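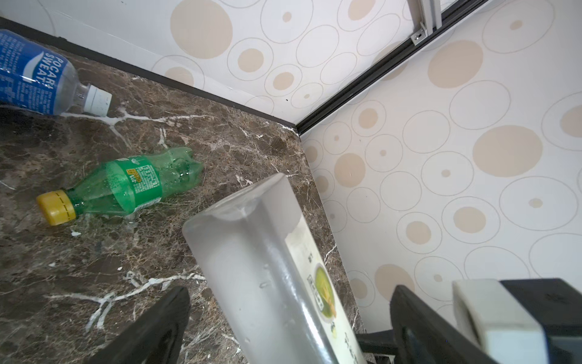 双臂分拣开放日参与者招募

Gonholm 自动化实验室将于12月举办双臂分拣开放日，现面向社会招募参与者。演示内容为桌面散落垃圾的抓取与投放，由两台机械臂在同一围合工位内完成。开放日分上午、下午两场，每场4个小组，每组限11人，按报名顺序编组。

参与者职责
1. 在工作人员指引下布置物品，包括饮料瓶、塑料杯、零食包装袋等。摆放位置由参与者自定，不得堆叠。
2. 观察每轮演示，在记录表上填写抓取次数、掉落次数、投放结果及人工干预情况。
3. 演示结束后参加30分钟座谈，由 Lucrezia Rinaldi 主持，可用中文或英文发言。

条件
年满18周岁，能连续站立一小时以上。不要求编程或机械背景。有包装、环卫、物业或回收行业经验者优先。机械臂相关企业的在职人员请在报名表中注明单位，编组时会分至下午场。

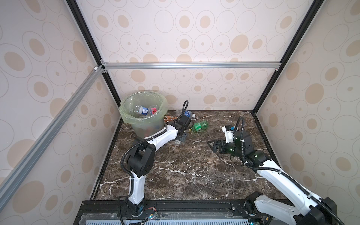 工位采用铝型材框架，底面为深色大理石纹，反光条件与一般实验台不同。透明及半透明瓶体的识别是本次记录的重点，填表时请将此类物品单独列行。标签朝向（朝上、朝下、朝侧面）也需注明。瓶盖是否脱落不计入评分，写在备注栏即可。

安全要求
机械臂通电期间，身体任何部位不得越过围板。布置物品须待操作员 Iddrisu Quaye 确认断使能后进行。请穿平底鞋，长发束起，不佩戴悬垂饰物。场内可拍照，禁用闪光灯。

报酬与补贴
每人每场发放劳务费267元，当日结算，需携带身份证件。外地参与者的交通费自理。上午场提供午餐，有忌口请提前说明。

报名方式
在 Gonholm 网站开放日页面下载报名表，填写后交至实验室前台，或按表内地址寄送，注明“开放日参与者”。报名表须本人签字，代签无效。编组结果由 Kirsten Gunnlaugsson 逐一电话通知，两次未接通者由候补人员递补。

另招现场讲解员4名，须能讲解末端夹爪、腕部相机及急停回路的基本原理，开放日前参加一次半天培训。讲解员不领取参与者劳务费，报酬另议。应聘者请随报名表附简历一页，由 Kwabena Quartey 面试。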